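Two Arms and a Ball: Open Day at the Climilby Laboratory
2019-05-15

The Climilby laboratory opened its manipulation hall to visitors this spring. Tsz-kin Chiu, who directs the program, received us beside the work table. "Visitors expect speed," he said. "We ask them to watch the contact instead. A ball without air gives way wherever it is touched, and the arm has to cope with that."
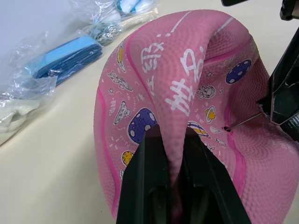
Inflation was chosen as a demonstration task after a long discussion with the laboratory's partner, Toltik. According to Mr. Chiu, it requires one gripper to hold the rubber while the other manages the needle. "Neither arm can do it alone. That was the argument that settled the matter." 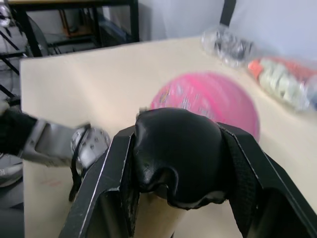

Reading time: 6 minutes

Tudor Dinu, an engineer who joined from Stokley, is responsible for the grippers. He described soft objects as the least predictable part of his work. "A metal part has one shape. Rubber and cloth have as many as you care to give them."

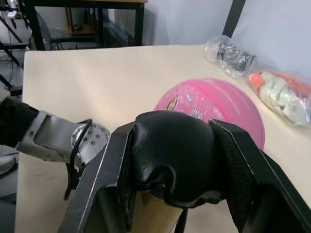

The hall received 400 visitors during the open day, among them students from Villanueva. Mr. Dinu said that their questions mostly concerned safety and training.

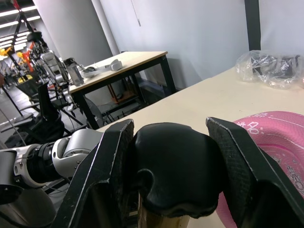
The laboratory intends to repeat the event in June. Applications from schools may be sent to the program office, and groups will be admitted in the order in which they apply.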